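Courses > Service Robotics > Unit 2 > Faults in Handling Tasks

Unit 2 handout: Lost grip on thin objects

Prepared by Enikő Oláh, Grovcombe

The task is sorting utensils with a two-finger gripper. In the Mernau trials the gripper control logged 2,027 grasp attempts, and 29 ended in a fault stop. Most of those involved chopsticks.

What went wrong

The control judged a grasp by finger position alone. A chopstick is thin, so the fingers close almost fully whether they hold one or not. The software read "closed" as "held" and started the lift. When a stick lay across others, the lift dragged its neighbors along - in two cases off the table.

Changes made by Cleiton Fontes

Motor current is now checked 300 ms after closing. If it is below the limit, the fingers open and the arm stays where it is. Crossed sticks are taken from the top of the pile only.

Safety

Keep hands out of the gap between the fingers until the drive is off. A fault stop holds the last position - it does not release the fingers. 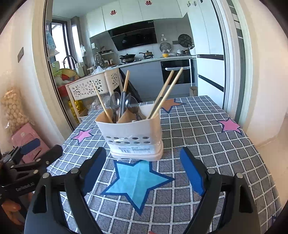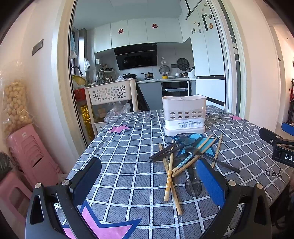
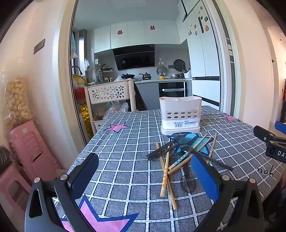
Fig. 2.1 Gripper and utensil holder on the table. In the second and third views, utensils lie in a pile in front of the holder.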